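Workshop notebook, June, morning

Block printing again, and I'm thrilled with how the blue lot came out! This is the lightweight cotton from Dronwood, the bolt we nearly sent back on account of the slubs along one selvage. It takes pigment beautifully once the finish is out of it. I washed it 2 times on warm with plain soda and nothing else, and the second rinse ran clear, so for this cloth I'd call that enough. (The Cheetham cotton still wants three. Don't mix them in one wash, I've done it and you can't tell them apart until the print goes patchy.)

White pigment on blue has always been my weak spot. It sits on top and goes chalky, or it sinks and you get a ghost of a pattern. Today I cut the Tukex opaque white with a bit more binder than the tub says, rolled it out thin on glass, and pressed each block down with the heel of my hand for a slow count of 6. Much better. The edges hold, and the white stays soft enough that the fabric still hangs like fabric.

Blocks in use: the little leaf, the dot border, and the old seed-head one with the chip in it. I love the chip. It leaves a tiny break in the line every repeat, and you start looking for it.

Drying went quickly with both windows open. I pressed everything from the back, hot iron, no steam, three minutes to a section, then let it cool flat before handling. One corner got folded while it was warm and now has a crease I can't shift, so really do let it cool.
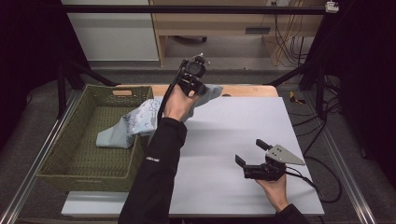

Sorting and folding took up the rest of the morning, and I'm much happier with the way we do it now. Pale prints are so hard to judge in a heap. Lift one part of the cloth up over the white board and let the rest trail back into the green woven basket, and you get a good stretch of it draped in between where you can look at the print properly. With the light blue the white pattern is faint enough that you do need that stretch, a corner on its own tells you very little. The slot in the basket rim is handy too for carrying it through to the shelves.

Things I check as each one comes up: even white from end to end, border running straight, no thumbprints (mine, usually). Anything doubtful goes over the chair back for another look in the afternoon, when the light comes round to that side of the room.

Total for the Ploltcombe order is 124 pieces, and with this lot we are over halfway. Next up is the rust colorway, same blocks, and I want to try the dot border doubled. Need more binder before then – the tub is down to scrapings. Also the glass plate has a nick on the short side, tape it.

Comments

What ratio did you end up with on the white? Mine goes chalky on anything darker than cream.

Reply: One part binder to four of white, by weight. Roll it thinner than you think and try a scrap first!

Glad you kept the chipped block. We have a fern with a missing tip and it's the one everybody picks.

Does the no-steam rule hold for linen as well? I've been steaming mine and the color seems fine so far.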